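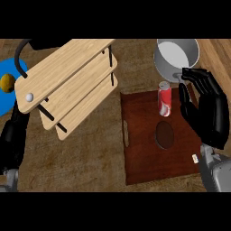

**Ghent, 16th February**

# Shelving in shared kitchens: proposed change to the household guidance

**Ghislain Morin** (moderator)

Members are invited to comment on the draft revision of section 5 of the household guidance, which concerns open shelving in kitchens used by more than one tenancy. The present wording dates from November and permits open shelves above a worktop provided that they are "suitably fixed". Several associations have written to say that the phrase is too loose to be enforced.

The draft would replace it with the following:

> Open shelving above a worktop shall be fixed to the wall at both ends and shall not be used for the storage of glass or of cleaning products.

Comments should be kept to the wording. Questions on the cost of refitting belong in the finance section of this forum.

---

**mhauser**

I support the first half of the sentence and oppose the second. Our association manages 182 flats, of which a good number share a kitchen between two households. Residents keep drinking glasses on the open shelf and always have done. A rule against it will be ignored from the first day, and a rule that is ignored weakens the others printed on the same sheet.

Cleaning products are a separate matter and should have a clause of their own.

Mechthild Hauser

---

**G_Penner**

I must disagree with the previous contributor. The purpose of guidance is to state good practice, and glass stored above a surface where food is prepared is poor practice. If residents disregard it, the association has at least given proper notice. In our building the matter was settled by providing a closed cupboard for each household, and complaints fell away within the year.

I would also ask that "worktop" be defined. Some of our kitchens have a table and no fitted worktop at all. As drafted, a shelf hung over a table is not covered.

Garnet Penner

---

**mhauser**

Mr Penner's building has room for closed cupboards. Ours were built with galley kitchens and the doors would open into the face of whoever is at the cooker. The guidance has to serve both.

I agree with him on the definition of a worktop.

---

**noemie.grewal**

May I raise the question of stepped and tiered units? We have several that stand on the surface and are not fixed to anything. Under the draft they are either forbidden outright or not mentioned, depending on how one reads the word "above". Residents buy them for spices and tins, and I should be sorry to see them prohibited by accident.

I suggest: "Wall shelving above a worktop or table shall be fixed at both ends. Free-standing units are permitted where they are stable when loaded."

Noémie Grewal

---

**P. Vaněk**

"Stable when loaded" will cause arguments. Loaded with what, and by whom? I would prefer a height limit, which anybody can check with a tape measure. Otherwise I have no objection to Ms Grewal's text.

On glass, I side with Mr Penner.

---

**Ghislain Morin** (moderator)

I am grateful to all who have replied. The following will go forward as amendments to the draft:

- "worktop" to read "worktop or table";
- cleaning products to be moved to a separate clause;
- free-standing units to be dealt with expressly, with Ms Grewal's wording and Mr Vaněk's height limit put as alternatives.

There is no agreement on glass and both positions will be recorded. Mrs Hauser is asked to submit a short form of words for hers.

---

**mhauser**

I shall do so. My proposal is "heavy glassware", and I expect Mr Penner will want that defined as well.

---

**G_Penner**

I shall. A weight would be acceptable.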